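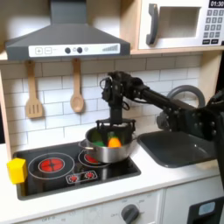 Godfrey Mussa wanted to know why anyone should be paid to take a toy carrot out of a pot 40 times in an afternoon. He asked it at our last open session, and he asked it loudly. Fair enough. We are hiring people to do more or less that, so you may as well have the answer before you apply.

Work with us > Paid sessions
Posted 02/05/2023 by Beatriz Arruda
2 min read

Badero is a small project that gathers examples for a learning system. A person steers the arm through a kitchen chore, we record it, and the recording goes into a pile. The usual claim in this field is that a big enough pile will teach a machine to cook. I have my doubts. Our first pile held 1,560 recordings and we threw out a good part of it - too many were the same reach, done by the same tired person, with the pot in the same spot.

So we are after fewer and better ones this time. The target is 1,000, from people who don't all move alike. Clumsy is fine. Left-handed is very welcome. What we can't use is someone who quietly bins their failed tries to look good, as the misses are half of what we need.

Woo-jin Ki runs the sessions and will show you the controls. Most of the work is at the toy kitchen, reaching into the pot, with a two-fingered gripper or with the many-fingered hand. The hand looks far cleverer. Whether it earns its keep is an open question, and I'd rather have your recordings than your enthusiasm. 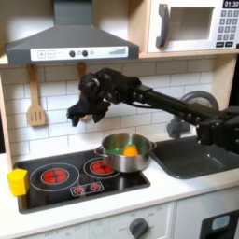 What we ask of you

- Two hours at a stretch, with a break when you want one
- Patience with a task that is dull by design
- A written note after each failed try, one line is plenty
- No background in robots. If you have one, say so, and expect to unlearn some of it

What you get

Paid time, travel costs and a copy of whatever we publish, good or bad. Your name is kept off the recordings. We make no promise of longer work, and please don't believe anyone who hints at it.

To apply, write a few lines to Isabelle Landry at the Badero desk. Tell her when you're free and which hand you write with. No CV needed.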